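Pale Tops, Hard Use
May 2022

A light wood tabletop is judged twice: once in the showroom, and again after a year of daily work. Torbjørn Kvam, who runs the finishing room at Lallberg, is interested only in the second test. The firm surfaced 1,258 tops last year, and 1,113 of them went out with a matte finish.

Matte is the more demanding choice. A gloss coat fills the pores and can be buffed when it scratches. A matte coat cannot be buffed without raising a shiny patch, so the sanding below it has to be right before any finish is opened. Kvam works with the grain throughout and stops at 300 grit. Finer paper closes the surface and the oil sits on top of it.

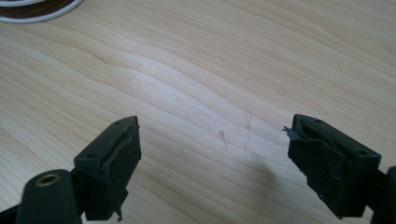 Grain direction complicates the work. Where the lines run wavy and bunch into a tight band, the hardness changes over a short distance, and a soft pad will dig out the wood between them. Kvam switches to a hard block for those areas and keeps the pressure low. Raking light from one side shows any hollow that remains.

Color is the other problem. Plain oil turns pale wood yellow. The Hurketti shop adds a small amount of white pigment to the first coat only, which holds the creamy tone without clouding the lines. Eide leaves the pigment out and accepts the change.

For a top used as a workbench, Kvam recommends a thin maintenance coat each spring, wiped off within 15 minutes. Rolls of tape should not be stored flat on fresh oil. Adhesive at the edge can lift the finish in a ring, and the repair means sanding the full length of the board.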